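Home | Entries | Older | Newer | About me
Search this diary

April, evening

The rent in Whitcombe goes up to 682 from next month. I read the letter two times with the dictionary, and then I called Pramila. She said I must write to the landlord and ask him politely for the old price until summer. I wrote it, but I did not send it yet -- my English in letters becomes too hard, like I am angry.
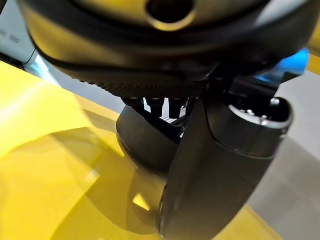 After dinner I made the letter shorter. Sushil read it and removed the word "demand." I did not know that it sounds so strong. In my language we have one soft word for this, and I miss it.

Mother called at 7. She asked if I eat well, and I said yes, although today it was only rice and pickle. She is making the mango pickle again and wants to send me 500 grams, but the post costs more than the pickle. I told her to wait for Shivam, who flies back soon.

Tomorrow I will send the letter before breakfast. Also buy onions, stamps, and the blue thread for my coat.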